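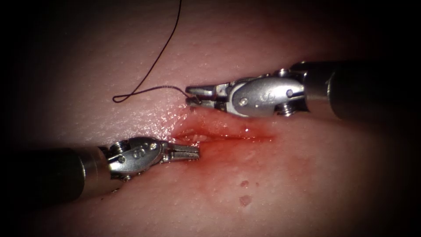 Suture pad, short horizontal incision, black thread held in the right-hand jaws.

1/ Notes on suture practice pads, for anyone setting up a bench. The pad gets less attention than the thread and decides more of the result.

2/ I keep three kinds: a Bridska two-layer, a Hoko single-layer, and a Laline with mesh backing. The Laline costs the most and lasts the longest. The Hoko is fine for knots and poor for anything that loads the wound edge.

3/ Surface moisture matters. A dry silicone face grabs the thread and the loops stand up. A moist one lets the thread lie down and slide, closer to tissue. I use water with a drop of glycerine, wiped on, never poured.

4/ Colour: pale pad, black thread. Dark pads look more realistic and hide the tail. You will spend the session hunting for it.

5/ Keep the incision short. Long cuts gape in the middle and every stitch needs a different bite. I cut a new one when the edges start to fray and leave a good margin from the old line.

6/ Thread length. I cut at 188 mm for a single interrupted stitch and 230 mm if I'm running a few. Longer than that and the slack ends up in loops on the pad, which then catch the next throw.

7/ A small tight loop lying on the surface is worth clearing before you pull. Draw it out slowly from the far side. Pull straight through and it can set as a kink, and monofilament remembers a kink.

8/ Grip near the tip of the jaws for placing, further back for tension. Thread only, not the needle point. Crushed thread shows as a flat spot and fails there first.

9/ Wear: my current Laline has 151 stitches logged since February. Edges still close evenly. The last Bridska split between layers well before that.

10/ Lighting: one bright central source is enough. Shadows from a low side lamp look like a second thread and cost you time.

11/ Storage: rinse, pat down, dust with cornstarch, flat in a zip bag. Never folded. A fold line becomes a tear line.

12/ Next up is the Hutapea pad, same thread, same incision length. Log to follow once it has enough stitches in it to compare.

September 18, 2021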